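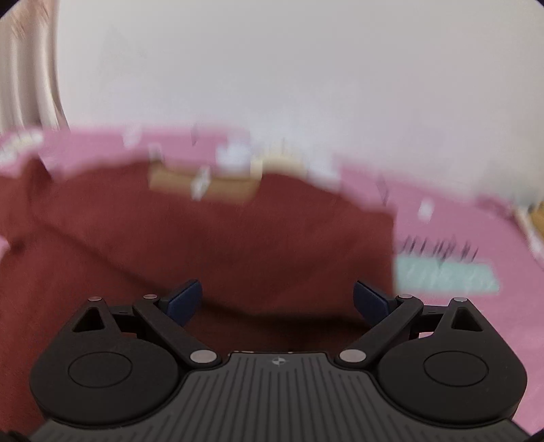
Kernano Costume Library: progress report to the Hollov Fund
Last updated 05/12/2021
Shares 9 | Comments 3

Dear Shona,

We've had a wonderful few months and I'm so pleased to be writing this one! The shelving your grant paid for is up along the long wall, and 800 costumes now have a tag, a size and a place to live. Huia Whitelaw did most of the tagging herself and still came back for the hats.

Lending opened to schools before we'd planned. The first to borrow was Tang Street School, who took 10 cloaks for their winter play and have already asked for more (they want capes next – short ones).

Mending is slower. Ya-wen Liu runs the sewing evenings and gets through a lot, but the older velvet splits wherever you put a needle in it, and three of the long gowns may have to become something smaller. We'd like to move part of the printing money over to lining fabric, if you're happy with that. The printed catalog can wait until January.

The dehumidifier arrived with the wrong plug. Warrick Ngata has sent it back and the supplier has promised a new one at no charge.

Still to do: the shoe racks, the online booking page, and a second rail for the children's sizes. Come and see us any time – the kettle is always on!

Manaia Mudgway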